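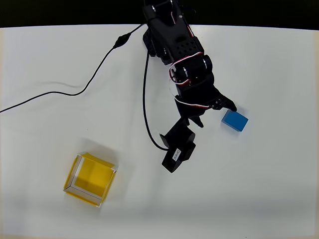 그림 4. 흰 탁자 위의 파란 블록과 노란 사각 용기(위에서 본 모습).

4.2 용기의 색과 테두리, 그리고 탁자 위의 빈자리

4.1절에서 서랍 이야기를 너무 길게 했으니 이제 탁자로 넘어가겠습니다. 저는 처음에 탁자 정리가 제일 쉬운 주제일 줄 알았어요. 물건이 다 보이고, 손이 다 닿고, 허리를 굽힐 일도 없잖아요. 그런데 26가구에서 모은 기록을 펼쳐 놓고 보니 말이 제일 많이 갈리는 곳이 바로 탁자였습니다. 작은 물건 하나를 용기에 넣을지 그냥 둘지를 두고 한 집 안에서도 의견이 달랐고, 공저자들끼리도 꽤 오래 옥신각신했습니다(마지막까지 버틴 사람은 Onni Partanen이고, 저는 지금도 반쯤만 설득된 상태입니다).

먼저 용기부터 볼게요. 그림 4의 왼쪽 아래에 있는 것처럼 뚜껑 없이 위가 트인 반투명 용기는 위에서 내려다보면 안쪽이 그대로 드러납니다. 바닥은 밝은 노랑, 안쪽 벽은 그보다 조금 어두운 노랑으로 보이고, 가장자리를 따라 가느다란 흰 테두리가 둘러 있지요. 저는 이 밝기 차이가 은근히 중요하다고 생각합니다. 바닥과 벽이 같은 밝기로 보이면 용기가 그냥 색종이 한 장처럼 납작해 보이거든요. 깊이가 느껴져야 사람들이 “아, 저기에 담는구나” 하고 손을 뻗습니다. 면담에서 이 말을 가장 또렷하게 해 준 분은 종이 상자와 쟁반을 나란히 두고 쓰던 참여자였는데, 쟁반에는 물건을 ‘올려 두고’ 상자에는 ‘치운다’고 했어요. 동사가 달라진다는 게 재미있어서 우리는 나머지 녹취록도 동사만 골라 다시 읽었습니다.

테두리는 좀 더 까다로운 문제였습니다. 흰 탁자에 흰 테두리라면 경계가 흐려질 것 같지요? 저도 그렇게 예상했고 연구 계획서에도 그렇게 써 두었습니다. 참여자들의 반응은 예상과 달랐어요. 테두리 안쪽의 색이 충분히 진하면 테두리가 무슨 색이든 별로 신경 쓰지 않는다는 쪽이 많았습니다. 게다가 용기 옆으로 떨어지는 그림자가 경계를 한 번 더 그려 주니까요. Candela Cabello는 이 대목에서 그림자를 별도 항목으로 코딩하자고 했고, 저는 일이 늘어나는 게 싫어서 반대했다가 예비 분석표를 보고 바로 물러섰습니다. 창가에 탁자를 둔 집과 안쪽 벽에 탁자를 붙여 둔 집의 기록이 생각보다 많이 달랐어요.

이제 블록 이야기입니다. 그림 4의 파란 블록은 작은 직육면체이고, 윗면은 밝고 앞면은 어둡습니다. 이런 물건은 분류하는 입장에서 참 편해요. 모서리가 분명하고, 흰 바탕에서 눈에 잘 띄고, 무엇보다 한 덩어리입니다. 우리가 기록한 2,194개의 물건 가운데는 그렇지 않은 것이 훨씬 많았어요. 반쯤 접힌 영수증, 줄이 꼬인 이어폰, 뚜껑만 남은 펜 같은 것들이죠. 이런 물건은 어디까지를 ‘하나’로 볼지부터 정해야 합니다. Suha Tarawneh가 만든 규칙은 간단했습니다. 한 손으로 집어서 같이 따라 올라오면 하나, 떨어져 남으면 둘. 펜과 펜 뚜껑은 이 규칙 덕분에 매번 다른 운명을 맞았습니다.

블록과 용기 사이의 거리도 따로 적었습니다. 거리 자체보다는 그 사이에 다른 무언가가 있느냐를 보려고요. 탁자 위에는 대개 선이 한두 가닥쯤 지나가기 마련이고(충전선이 압도적입니다!), 사람들은 선을 넘어 물건을 옮기는 걸 묘하게 귀찮아합니다. 어떤 참여자는 선 이쪽은 ‘쓰는 자리’, 저쪽은 ‘미뤄 둔 자리’라고 부르더군요. 본인은 그렇게 나눈 적이 없다고 했지만, 4월에 다시 찾아갔을 때도 물건은 여전히 그 선을 따라 갈라져 있었습니다. 저는 이 집 기록을 정말 좋아합니다.

색의 조합에 관해서는 조심스럽게 쓰고 싶습니다. 파랑과 노랑처럼 멀리 떨어진 색을 물건과 용기에 각각 쓰면, 담은 뒤에도 물건이 용기 안에서 잘 보입니다. 이게 장점이라는 분도 있고 단점이라는 분도 있었어요. 찾기 쉽다는 말과 치운 것 같지가 않다는 말이 같은 집에서 연달아 나온 적도 있습니다. 우리는 정리 행동 635건을 ‘다시 찾으려고 담기’와 ‘안 보이게 하려고 담기’로 나누어 보았는데, 둘 중 어느 쪽에도 넣기 어려운 경우가 계속 나와서 결국 ‘둘 다’ 칸을 만들었습니다. Hamish Pirihi는 이 칸을 쓰레기통이라고 부릅니다. 칸 이름을 그렇게 적자는 제안은 제가 막았어요.

반투명 용기와 불투명 용기의 비교는 Pivberg 목록에 있는 제품 설명을 기준으로 나누었고, 설명이 없는 용기는 손가락을 안에 넣고 바깥에서 비치는지 보았습니다. 원시적이지만 두 사람이 따로 판정해도 결과가 거의 갈리지 않았습니다. 갈린 것은 대부분 오래 써서 표면이 뿌옇게 된 용기였고, 이런 것들은 4.3절의 분석에서 빼 두었습니다.

마지막으로 빈자리에 대해서도 적어 둡니다. 용기를 탁자 한쪽 구석에 두면 가운데가 넓게 비는데, 이 빈자리가 얼마나 오래 유지되는지는 집마다 차이가 컸습니다. 기록지 한 장에 메모를 최대 200자까지 쓸 수 있게 해 두었더니 빈자리에 관한 메모가 유난히 길더라고요. “밥 먹을 때까지만 비어 있음”, “비워 두면 누가 꼭 가방을 올림” 같은 문장들입니다. 가방은 우리 분류표에서 탁자 물건으로 치지 않기 때문에 이 메모들은 본문 집계에 들어가지 않았고, 부록 나에 원문 그대로 실었습니다. 용기의 위치를 한 번이라도 바꾼 가구는 다음 절에서 따로 다룹니다.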